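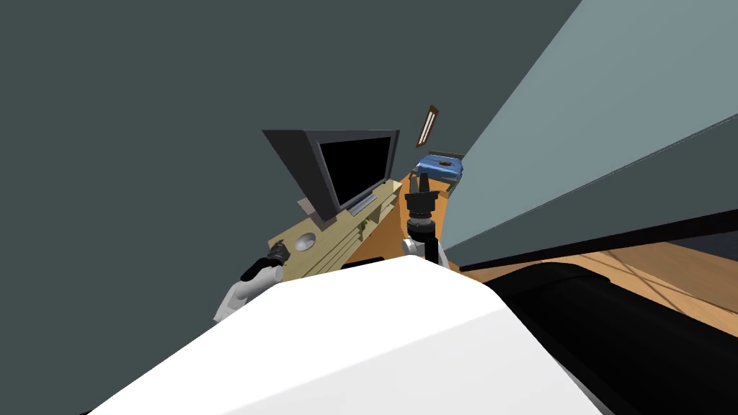 Stendico adds simulated rooms to its two-arm training set

Sep 17, 2022

Stendico has extended its collection of demonstrations for two-arm robots with a batch recorded entirely in simulation. The Stamerport firm says the set now holds more than 3,000 episodes, of which 2,000 were driven by a person at a control desk and 1,000 were replayed from those with the furniture moved.

The new episodes are set in furnished living rooms and studies, with desks, screens and small household objects. Each one stores the rendered view from the robot's own head, the joint angles of both arms and the opening of each gripper. The head view is kept at whatever angle the robot holds it, and no levelling is applied before training.

"We used to straighten everything first, and the model then did badly as soon as the head tilted," said Nadine Najjar, who runs data collection. "Now it gets the raw view."

Operators work in pairs, one driving and one checking. An episode is dropped if an arm passes through a piece of furniture or if the task label does not match what was done. Gareth Wragg, who wrote the checking tool, said most rejected episodes fail on the label – the driving itself is seldom at fault.

Bitar, which supplies the arm controllers, will test a model trained on the set at its Allach site. Results are due in December. Stendico has not yet decided whether to release the replayed episodes separately.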